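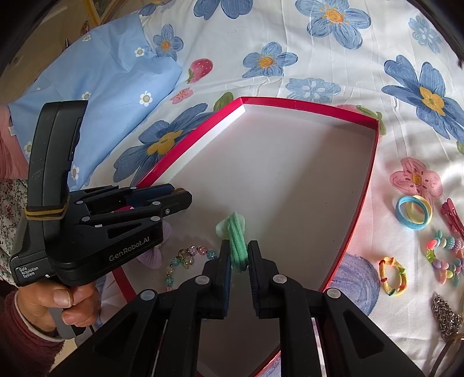

Recording small-item sorting demonstrations with two hand-held grippers

Applies to: Skultine recorder, two-gripper sessions
Task group: soft and flexible items (hair ties, bracelets, fine chain)

Before you start

Charge both grippers and pair them with the recorder. Place a shallow tray or box lid on the work surface and spread the items beside it and inside it. Patterned cloth is fine as a background and should be changed every 100 episodes. Leave a hand's width between most items, but allow a few to overlap.

Calibration

1. Close each gripper fully and hold for 3 seconds.
2. Open fully and hold again.
3. Check that the jaw width in Skultine returns to zero on closing. If it does not, wipe the pads and repeat.

Recording an episode

1. Start with both grippers open and above the tray.
2. Press record. Wait for the tone before moving.
3. Bring one gripper down over the item with the jaws on either side of it. For a hair tie, bunch the strands between the tips and close slowly until the width reading stops changing.
4. Lift straight up, clear the rim, and move to the target area at a steady speed.
5. Open the jaws fully before backing away. A half-open release drags elastic items and the episode will be rejected.
6. Use the second gripper to steady the tray or to hold back a neighboring item. Keep it out of the path of the first.

Beaded bracelets should be gripped across the strand, between beads where possible. Chain is harder – pinch a single loop at the top of the pile and raise it until the rest hangs free.

Failed grasps

Do not stop the recording after a missed grasp. Open, back off, and try again within the same episode. Retries are kept and tagged during review. After three misses, end the episode and mark it "abandoned".

Episode counts

A full set is 500 episodes per item class. The Derunside set closed at 791 because the chain class was recorded twice with different pads. Upload at the end of each session – the recorder overwrites its oldest files when storage is full.

Known issue: Dositz pads shed fibers when new. Run a few practice grasps before calibrating.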